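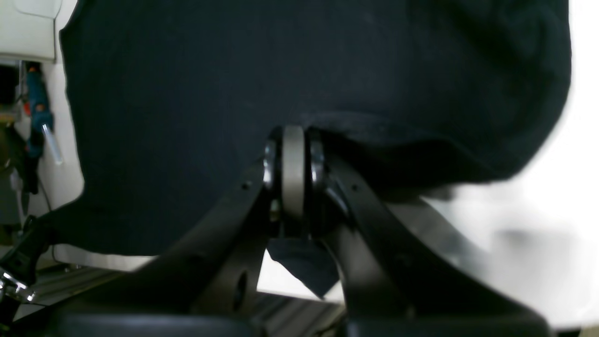
3 min read

Limsakul textile handling set – data card

We use cookies to remember your settings. Accept | Manage

Summary

Limsakul holds 1518 recordings of a two-finger gripper handling cloth at the Vostesine garment repair shop. Each recording contains wrist camera video, finger position and a short text label. The set was compiled for work on the sorting and folding bench. Most of the fabric is dark and has little visible pattern, which makes edges and folds hard to separate.

Contents

- 1518 recordings, split by work shift
- 201 of these held back for testing
- 26 label terms, listed in labels.txt

Grip

A corner of cloth can pass between the two finger links and hang below the pivot, as in the opening picture. Such recordings carry the label "flap_through". The label describes the position of the cloth only and does not mark the grip as good or bad.

Effect on work

Before the bench was changed, three people sorted and folded by hand for full shifts. They now rotate between the bench, inspection and hand repair. Lifting went down. Time spent clearing stuck fabric is new work and was not in the original job descriptions – Fotini Lambrakis added it to the shift plan in December. Staff asked that pace figures per person not be logged, and the set contains none.

Known limits

Motion blur is common on loose fabric. Bright backgrounds may be overexposed. Wool and coated fabrics are rare. Labels from the Jultow line use an older spelling and need the mapping file.

Contact

Fotini Lambrakis, Buditz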